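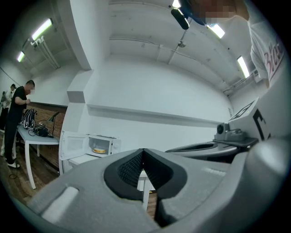
White walls, white furniture, brown wood-look floor: the room where I fell for the microwave again.

I own a very nice oven. It has 2 fans, a proofing setting and a door that closes with the kind of hush you get on an expensive car, and last winter I used it mainly to store baking sheets. The microwave, meanwhile, ran all day long. Soup, oatmeal, a mug of coffee I'd forgotten twice, half a burrito at eleven at night. And I was embarrassed about it! When friends came over I'd find myself warming their leftovers in a skillet, like a person with standards.

So this is my apology to the microwave, and also a bit of a user's guide, because once I started paying attention I found I'd been doing nearly everything wrong.

Let's begin with power levels. For most of my adult life I had one setting, the one you get by mashing the start button. My first microwave was a secondhand Dutura with a dial that clicked like a kitchen timer, and I doubt I ever turned down the power in all the years I had it. Everything came out lava at the rim and cold in the middle, and I blamed the machine. Then I moved up to a Voltaler, 1,000 watts, and things got worse, faster. Butter exploded. A bowl of chili repainted the ceiling of the thing.

Half power is the answer to a surprising amount of this. Rice, lasagna, anything with cheese, anything thick. Give it longer, stop once to stir, and then let it sit for a minute with the door shut. The sitting is the part I still struggle with (I'm hungry, that's why I'm standing there), but the heat needs time to creep into the middle.

Then there's where you put the food. I used to plonk everything dead center on the turntable, which felt neat and correct. Move a small bowl out toward the edge and it travels in a circle, so it doesn't just spin in one spot. With a big plate you can't do that, so spread the food in a ring and leave a gap in the middle. It looks like you're serving a very sad wreath. It works, though.

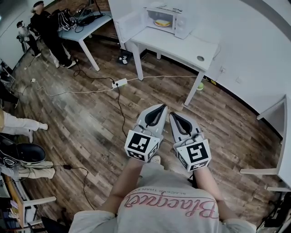 Which brings me to the table, a subject I have strong feelings about. Countertops are where microwaves go to be crowded. Mine was wedged between the toaster and the bread box until this spring, with a stack of mail on top, and I had to slide a plate in sideways with my elbow up by my ear. A plain white table against a plain white wall gives you room to swing the door right open and get both hands in there. If the tabletop has one of those round holes for cords, even better, although check that your plug fits through before you've set everything up. I did not check.

Do read what your manual says about power, too. Mine wanted the microwave plugged straight into the wall, and it wanted breathing room behind and above, so the mail had to find a new home. The cord situation in my kitchen had gotten silly anyway — I'd been stepping over the same loop by the doorway for months and had stopped seeing it.

I bought the table for the kitchen corner in June and I keep finding new reasons to like it. There's space underneath for a step stool. My dog, Skater, has claimed the rest, and whatever ball he's into that week ends up by one of the legs. I've given up moving them.

As for what I cook now, it's mostly vegetables. Green beans with a spoonful of water, covered, until they're bright and still have some snap. Corn in the husk. And there's the steamed egg I learned from the back of a Boonchu fish sauce bottle: one egg, a splash of broth, a few drops of sauce, a small bowl with a plate on top, half power in short bursts until it barely wobbles. I've eaten it for breakfast more times this year than I've eaten toast.

The oven still gets its moment when there's a chicken to roast. I just have to take all the baking sheets out first.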